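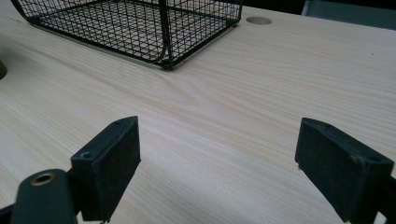 *Desk, left side, with the wire basket.*

August 18, 2022

Writing studio notebook, Larnport. Entry covers the reading of the student essay submissions and the first go at the shared comment sheet. Satish and Pascual were in for most of it. Algirdas joined by phone after lunch.

**Submissions**

The cutoff passed last night and we have 17 essays for the student reader. Most come from the second-year survey and the drama seminar. The creative nonfiction group sent very little, which I expected, as their course ended in February and people have moved on.

Two essays are over the length limit. One is only over because of a long block quotation on the second page, and the writer can cut it down without hurting anything. The other is a full seminar paper sent in as it stood. Satish will write to both and give them until the next meeting. I said I'd rather have a shorter essay from the second writer than lose it, as the middle part on stage directions is the best close reading in the pile.

Author names were taken off the files before we read. Missed one: the name was still in the running header from page three on. Satish and I had both seen it, so Pascual read that one first and we came after him.

**Reading method**

Each essay gets two readers. We read in the morning without talking, wrote our notes, then compared. Last year we scored on a single number and ended up arguing about what the number meant. This time the sheet has separate boxes for claim, use of the text, and prose, with an open space at the bottom. No total.

How it went:

- Claim was the easiest to agree on. When an essay didn't have one we both said so.
- Use of the text caused the most back and forth. Pascual marks down for paraphrase much harder than I do. We settled on asking whether the paragraph would still stand if the quotation were taken out. If it would, the quotation isn't doing anything.
- Prose needs a better label. Satish read it as correctness and I read it as style, so our notes on the same essay don't line up. Algirdas suggested "sentences". Using that for now.

The open space got the most useful comments. Several of mine are just questions to the writer, and I'd send those on as written.

**Notes on single essays**

The essay on the Prokero letters has a good subject and a weak opening. It spends a page and a half on the history of letter writing before it gets to a letter. Suggested starting with the third letter, the one with the crossed-out greeting, and bringing the history in where it's needed. Pascual disagreed and thinks the history should go altogether. Both comments will go to the writer.

The one comparing two translations of the same short poem is close to ready. Needs the original printed beside them, and a note on where each translation was published. Ojārs Vītola reads the source language and has agreed to check the line-by-line glosses. Sending it to him tomorrow.

The Sepp essay (unreliable narrators) uses "unreliable" for at least three different things: the narrator lies, the narrator forgets, and the narrator is a child. Any of these would make a paper. Asked the writer to pick one, or to say up front that they are being treated as a group and why.

An essay on dialect spelling in regional stories had the strongest ending. It stops on a quotation and leaves it there. I had written "needs a conclusion" in the margin and then crossed it out on second reading.

There is also one with hardly any paragraph breaks, four pages in a single run. I put breaks in on a copy to see what was underneath, and the structure is sound – it was all there in order. Will show the writer the marked copy next to the original.

**Citations**

The style guide we hand out is out of date on web sources and says nothing about recordings. Two drama essays cite filmed performances and do it differently. Algirdas will draft half a page on this. Until then, don't correct citations to recordings, just flag them.

Page numbers missing in about a third of the quotations. Same problem as last time. I think the fault is in our call for papers, where the sample entry leaves them out. Fixed the sample in the master copy this afternoon.

**Workshop session**

Agreed to run a revision workshop for the writers before final drafts are due. Plan is pairs, each reading the other's first page aloud, then marking where they got lost. Ojārs Rozīte ran something like it for the Sidel evening group and says to keep the reading short, one page at most, and to have the listener hold no copy. With a copy in hand they start proofreading.

Room not booked yet. Pascual is asking for the small seminar room. If that falls through we use the studio and move the long table against the wall.

**To do**

- Satish: letters to the over-length writers
- Me: type up comments from today, second reading on the four essays with split notes
- Pascual: room, and a one-page handout for the pairs
- Algirdas: recordings section for the style guide
- Rename "prose" box on the comment sheet and reprint

Order of the essays in the reader not discussed. Satish wants to group by period, I would mix them. Put it first on the list for next time, before everyone is tired.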